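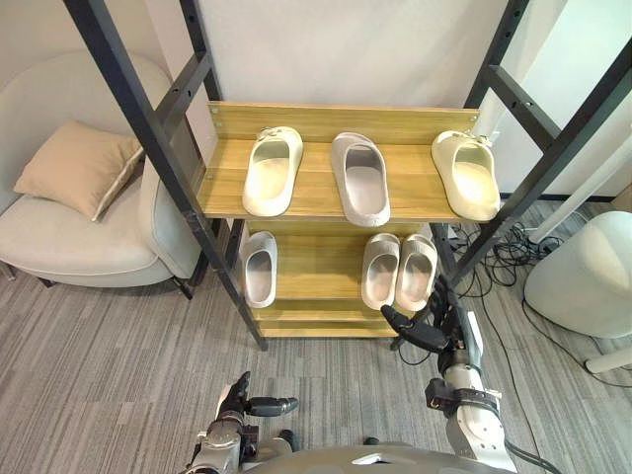
I got to Kalliopi Nikolovski's new office at 8 on a Monday morning, and she was already on the phone with the county clerk, waving me toward a chair with a stack of deeds on it. I moved the deeds. She mouthed "not there," so I moved them again.

After 3 years of handling wills and property cases at Bošković, the big firm over in Pavport, Nikolovski has come back to Prellham to practice on her own. She opened in May, upstairs from the old feed store, and if you've lived here any length of time you know what that means. The last lawyer in town closed up when I was still covering high school softball, and ever since then we've all been driving to Umley to get a will signed.

"My mother made that drive with a broken wrist," she told me once she'd hung up. "She had to do a power of attorney and there wasn't anybody closer. I thought about that a lot while I was sitting in traffic in Pavport."

I asked if leaving a steady paycheck scared her. She laughed pretty hard at that one.

"I had a spreadsheet," she said. "I looked at it every night before bed, like an idiot. The deposit on this place, the malpractice insurance, the printer - the printer alone was $657, and it still won't do legal size without a fight."

The whole setup, she says, came to $3,869 before she'd seen a single client. Her first was a man who wanted to know if he could sue over a hedge. (He could, but she talked him into having coffee with his neighbor first, and she didn't bill him for it.)

Most of what comes up the stairs now is wills, small estates and boundary questions, plus a few landlord matters. She doesn't take criminal cases and sends divorces to a friend in Umley. "I did two divorces early on and I didn't sleep," she said. "Some people are built for it. I get too mad at both sides."

What surprised me was how warmly she talks about her old firm. I'd heard there was some bad blood, and I asked her straight out.

"No, they were good to me," she said. "They gave me a lamp when I left. I learned how to read a title there, line by line, from people who'd been doing it since before I was born. I just wanted to know my clients from the grocery store."

She charges a flat fee for a basic will and goes hourly on nearly everything else. She'll do house calls inside Prellham for people who can't manage the stairs, and she's asking the landlord for a railing on the other side.

The phone rang twice more while I was putting on my coat. It was the clerk again, about the same deed.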